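Speaker notes: "Please Touch the Grippers" (what we learned from an open afternoon)

Slots: 16 minutes plus questions. Water on the left. Do not touch the lectern mic.

Slide 1, title
Say hello. Thank Zekside for the room and the coffee, in that order.

Slide 2, why hold an open day
Our neighbors at Hinside thought we built vacuum cleaners. The landlord thought so too. An afternoon with the doors open seemed cheaper than a brochure.
Pause here. If there's a laugh, fine. If not, keep walking.

Slide 3, the plan
Doors at 3. Short welcome, then people go to the tables and try the hand-held grippers themselves. Pustus is the name of the table program, and no, it doesn't stand for anything. I have been asked in writing.
The welcome ran long. I gave the welcome.

Slide 4, what visitors expected
A metal man who brings drinks. We had household chores done with two fingers per hand. Several people asked when the robot was coming out. Explain the idea in one breath: a person does the job with the grippers, the movements get recorded, and a robot may learn from them later. The "may" got more questions than the rest put together.

Slide 5, what went well
Children, who skip the instructions and get on with it. Retired tailors, of whom we had one, and who had opinions about our folding.
The printed guide: 4 pages, read by its author.
Mention Rugemalira, our partner workshop, who lent tablecloths. We had planned on bare tables. Theirs look like somebody's kitchen, and people relaxed at once.

Slide 6, what I'd change
Fewer speeches. A sign for the restroom. A bigger budget for cookies, and a smaller one for the banner, which fell down.
Someone will ask about numbers. We'd hoped for around 1000 recordings over the season and the afternoon made a small dent. Say "small dent" and move on.

Slide 7, at the tables
Leave both up while taking questions.

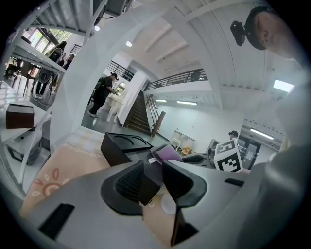
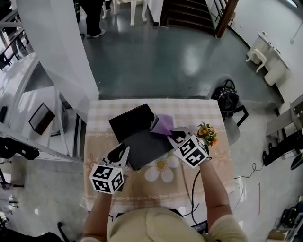
Grippers at work on the tabletops, cloth and flowers included.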